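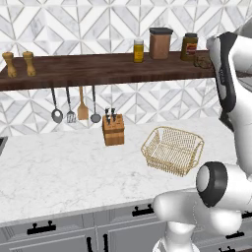

Forums > Simulation > Kitchen Scenes > Clearance rules before you publish a task

Clearance rules before you publish a task

bracketfox
We're writing house rules for kitchen scenes at Osthorpe and I'd like opinions before September. The render is from our counter set, with the arm on the right and the wire basket next to it. Draft so far:

1. Nothing movable starts within 6 cm of any arm link in the home pose.
2. Hanging tools get their own collision shapes, with no single box around the row.
3. Open wire items keep a real lattice for contact. No solid hull.
4. Every scene ships with its reset pose written down.

lowtorque
Rule 1 is going to fail your own scene. The basket sits in front of the arm and the joint is just under its lower right corner, at least from this camera. Did you measure it or eyeball it?

bracketfox
Measured. It clears in depth. The camera angle makes it look tighter than it is.

lowtorque
Then write that down too. People will judge by the render.

mesh_and_salt
I disagree with rule 3. We tried full lattice contact on the Givel baskets and the solver slowed to a crawl. Use plain panels for the walls and floor and leave the top open. The basket is empty here anyway, so all you need is for things to stay in once they're placed.

bracketfox
A finger can go through a real lattice. If policies train on panels they never learn that.

mesh_and_salt
Fine, but make it a "should" and let people state which one they used. We had 121 scenes to convert and would have skipped the rule.

pindrop
Add something on occlusion. At the far right end of the shelf there's a dark brown bumpy thing partly behind the arm, and I can't tell what it is. If an object can be a target, it should be in clear view from at least 2 cameras at reset.

lowtorque
Agree with pindrop. I'd put that ahead of the lattice question.

bracketfox
Adding it as rule 5. Rule 3 becomes a "should" for now – I still don't like it.

Comments

tallgrass: Does the 6 cm include the cables on a real arm? Ours stick out more than that.

onecup: We use the Onetti checklist and it has no word on hanging tools. Rule 2 is going in ours.

rigid_body_ed: Please put the units in the file header as well.

Related threads
Naming shelf objects so scripts can find them
Bélanger scene pack: drawer joint limits
Reset poses, who keeps the master copy?
Marble textures and depth noise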